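Search this site
Enter search term
Go

Wiring and Mounting of a Control Board
Project report, Group 13, Nirnby

1. What the project was

We were given a populated circuit board and a set of loose wires, and asked to turn them into something that could be plugged together, unplugged and moved between benches without damage. The board came out of an old Ametepe ventilation unit. The department has several of them and they are used for fault finding in the second year. Our part covered the mounting, the wire harness and the written instructions. We did not change anything in the circuit.

2. The board

The board is crowded. It has tall electrolytic capacitors standing up from the surface, chips between them, and connectors close to the edges. One of the capacitors has red on its top, and we used that as a landmark in the instructions, as it can be found quickly whichever way round the board is lying.

In the first week we kept the board flat on the bench in its antistatic bag and took it out when needed. This was a bad way to work. The solder points on the underside are sharp and the board rocked when a connector was pushed in. A grey metal plate was found for it in the Sullau store, and after we had cleaned up the threads it fitted. With the plate on, you can pick the board up by the metal and keep your fingers off the parts.

3. The harness

The first harness was 49 cm long and too stiff. We had used tape along the whole length, and when the plug was pushed in at one end the rest of the bundle tried to straighten and pulled at the socket. The second one has the wires left free for most of the run. It does not look as neat but it lies better on the table.

We kept to the colours in the Brarnent wiring sheet. The sheet has one error in it, where the green and yellow wires are swapped on page 2. We found this with the meter before anything was powered. The correction is written on our copy in pencil and somebody should put it on the master.

Crimping took more time than anything else. Our first crimps came off in the pull test, mostly from stripping too much insulation. After we changed to the smaller die they held. The plug housings only go in one way, but with enough force they can be started crooked, so the instructions say to line the plug up by eye and then press.

4. The bench

For the November sessions we used the white tables. A white top makes dropped crimps and wire ends easy to find. Its drawback is glare from the ceiling lights, and the printing on the board was hard to read until we turned the board by 90 degrees.

A plastic tray was used to raise the board a little. The harness then meets the edge of the board at a better height.
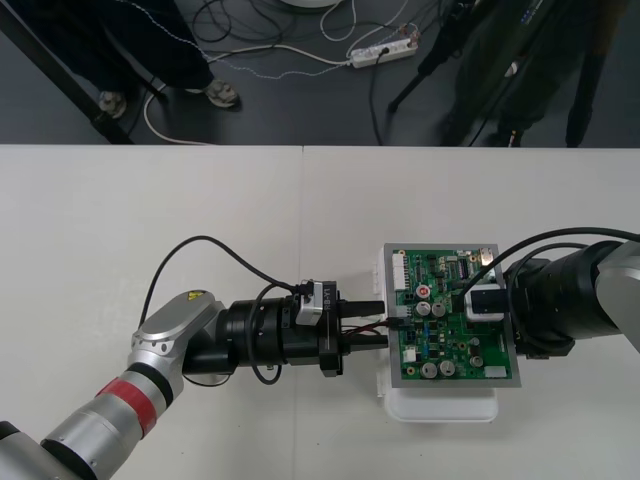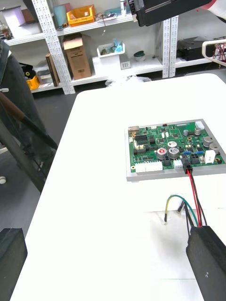
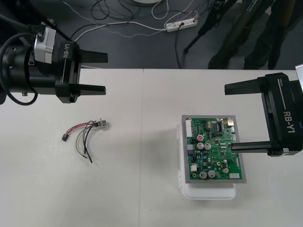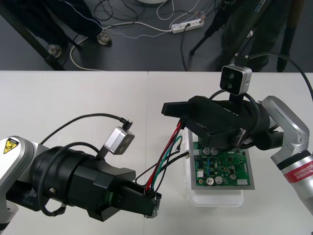 The board on its grey metal mounting, white tables

Page last changed: December 14, 2019

5. Results

The finished harness passed the continuity check on every wire. The pull test was repeated on the spare plugs and none came off. We asked two first-year groups to connect the board using only our instructions. One group managed it straight away. The other had the plug facing the wrong way and stopped when it would not go in, so we added a sketch of the plug seen from the front.

6. Things left undone

There is no strain relief on the plate. We meant to drill it for a cable clamp but the holes would have come too close to the board fixings. A new plate with a wider margin on the connector side would solve this.

The wires are not numbered. Colours are enough for this board, but not if a second harness is used next to it.

Parts left over are in the drawer marked 1737, together with the small die and the pencil copy of the wiring sheet. Please put the die back in its sleeve after use.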